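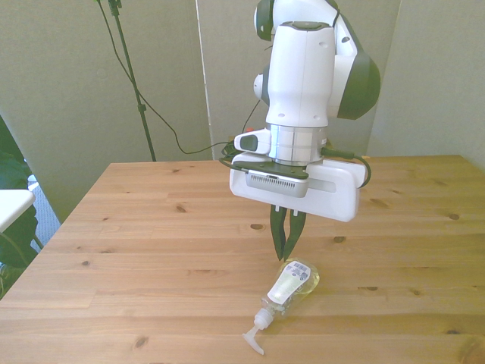 Ningsih Majimbun wanted to know, before I'd even put my bag down, why a river would bother to bend at all when the ground in front of it is flat and nothing is in the way. Great question, and I threw out my planned opening because of it. So these notes start with bends and get to floods later, which is the reverse of what the course outline says. Sorry to those of you who like the outline.

Notes for week 2: Why rivers wander, and what they do when it rains

Start with a perfectly straight ditch. You could dig one tomorrow, and if the banks were soft and you left it alone long enough, it wouldn't stay straight. A bit of bank slumps in, or a tree root holds on where the dirt beside it doesn't, and the current gets nudged to one side. That's all it takes! The water pushes a little harder on the far bank, chews some of it away, and then bounces over toward the other side farther down. Now you have two small curves, and each one makes the next one stronger.

The part people tend to get backwards is what happens inside the curve. The fast water swings to the outside of the bend, and it also piles up there very slightly, so the surface is a touch higher on the outside than on the inside. Near the bottom, where friction slows everything down, that extra height pushes water back toward the inside bank, and it drags sand and gravel with it. So you get a corkscrew motion as the water moves along – out across the top, down, and back across the bed. Stir a cup of tea with loose leaves in it and watch where the leaves end up. They gather in the middle of the bottom (I was sure they'd fly to the edge the first time I tried it, and I said so, loudly, in front of my sister).

Words to know from this part:
Cut bank: the steep outside of a bend, where the river is eating.
Point bar: the low sandy inside of a bend, where it drops what it ate upstream.
Thalweg: the line of deepest water. It swings toward the outside of each bend and crosses over in between. You don't have to pronounce it well.
Oxbow: the leftover loop after the river cuts through the neck of a bend.

If you're ever picking a spot for a picnic, you want the point bar. If you're ever buying a house, please go look at the cut bank first.

We spent a good while on the old and new maps of the Dalto. Go back and find the loop below Bralia. On the older sheet it's a fat, healthy meander with a footpath around it, and on the newer one it's a crescent-shaped pond with reeds and the river goes straight past. The town line still follows the old loop, so there's a scrap of Bralia stranded on the wrong side of the water. Boundaries drawn along rivers do this all over the world and it keeps lawyers busy. 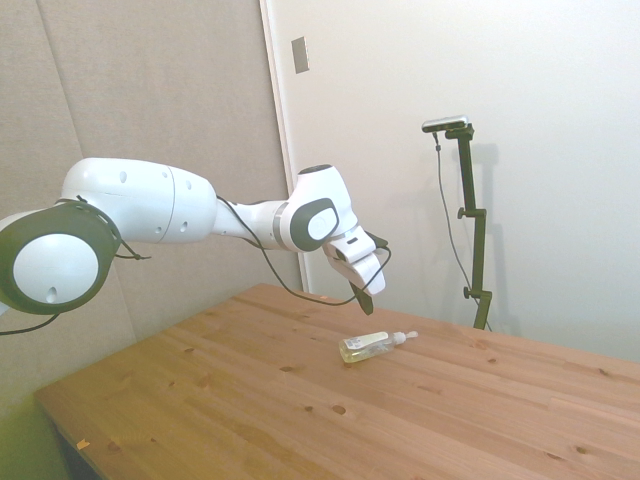
Somebody in the back row objected that if cutting off a loop makes the river shorter, then we ought to be cutting off all of them on purpose, to get flood water out of the way faster. People have done exactly that, in a lot of places and for a long time, and for the folks living next to the straightened stretch it can work pretty well. The trouble is that the water has to go somewhere. A shorter channel over the same drop is a steeper channel, so the water speeds up, digs into its bed, and turns up at the next town sooner and in a bigger lump.

Which brings me to the lump. Hydrologists draw it as a graph called a hydrograph, with time along the bottom and flow up the side. Rain falls, the line sits there for a while doing nothing much, then it climbs, peaks, and slides back down more slowly than it rose. The wait between the heaviest rain and the highest flow is called the lag time, and if you take away only one term this week, I'd like it to be that one.

For the class example I used Lubis Creek, a small one that feeds the Dalto, in a June storm that dropped 2 inches of rain. The lag was 5 hours. Down on the main river it's a very different story, since the Dalto drains about 384 square miles by the time it reaches Hornura and all the creeks arrive on their own schedules. A big catchment usually gives you a lower, wider hump for its size, and more time to move the car.
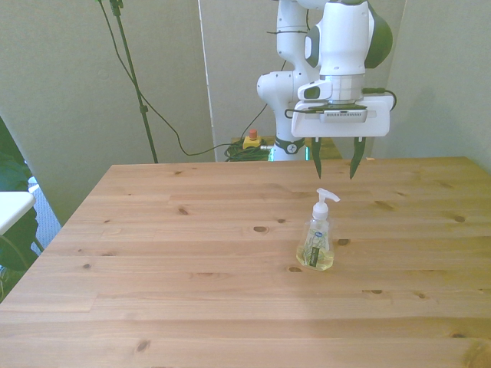
Things that shorten the lag: pavement, storm drains, steep slopes, frozen or already soaked ground, a round catchment where everything arrives together. Things that stretch it out: woods, deep loose soil, lakes, wetlands, a long skinny catchment, and lots of lovely bends. A floodplain counts too. When the river spills over its banks onto a meadow, that water is parked for a while and it isn't heading for anybody downstream.

For next time, please read the chapter on floodplains, and skip the box on flow equations unless you enjoy that kind of thing. Then sketch a hydrograph for a stream you know. No numbers needed, I only want the shape, plus a sentence or so on why you drew it steep or lazy. If you don't know a stream, use the gutter outside your home during a hard rain. It has a lag time like anything else, and mine has a very nice point bar.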